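Ticket: Pre-lit garland, half the string dark
Product: Drelar 12 ft mantel garland, warm white, plug-in
Opened by: Nnamdi Igwe
Handled by: Phúc Hà, Posdale Seasonal support
Status: Open, waiting on part

Nnamdi Igwe, first message
Second season with this garland. Plugged it in Tuesday night with the kids waiting to hang their paper stars on it, and the left half stayed dark. Right half is fine. I already read your help page, which says to "gently reseat all bulbs." There are 80 bulbs. I am not convinced whoever wrote that has ever reseated 80 bulbs. Is there a way to find the bad one?

Phúc Hà
Sorry about the stars. Before the bulbs, please check the fuse in the plug. Unplug the garland, slide the little door open and look for a broken wire inside the glass. Two spares should be taped near the plug.

Nnamdi Igwe
Fuse looks fine, and I don't see how it could be the fuse when half the string lights up. Swapped it anyway so we can cross it off. No change. One of the spares was missing from the tape, by the way.

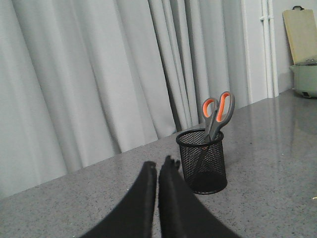
Phúc Hà
You're right, a blown fuse would take out the whole string. It's first on our list and I have to ask. The garland is wired as two sections. When one goes out completely, it's usually a bulb that has come loose from its socket or a damaged wire near the middle join. Was it stored folded or coiled?

Nnamdi Igwe
Folded, in the box it came in, the way the picture on the lid shows. If folding hurts it, the picture on the lid is a problem.

Bought an Erska bulb tester at the hardware store. The package says it finds faults "in seconds." It beeped at every bulb in the dark half, and then it beeped at the good half. It also beeped at the lamp cord. I returned it.
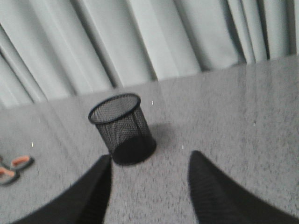
Phúc Hà
Those testers pick up any live wire close by, so a crowded garland confuses them. Try this with it unplugged: start at the middle join and pull the dark-side bulbs one at a time. Look for bent leads at the base, and replace any bulb that has them. Plug in after each swap.

Nnamdi Igwe
Did 11 bulbs before dinner. Number seven had one lead folded flat against the base. Straightened it, put it back, and the left side came on. I'd like to call that fixed, but when I move the branch next to the join it flickers – so I think there are two faults and we found the easy one. It's unplugged again and it's staying that way.

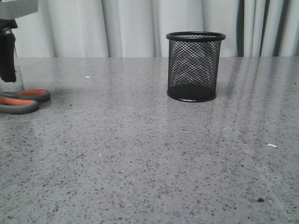
Black mesh pen cup and scissors on the gray speckled counter

Phúc Hà
Please do leave it unplugged. Flicker at the join means the wire or the connector, and we don't want you taping it. I've asked Geerts, who make the connectors, for a replacement middle section. They quote around 12 days.

Nnamdi Igwe
That's cutting it close. The kids have moved the stars to the tree for now. Does the new section come with bulbs, or am I moving 80 of them over by hand?

Phúc Hà
Bulbs included. I've also added a spare fuse to the order.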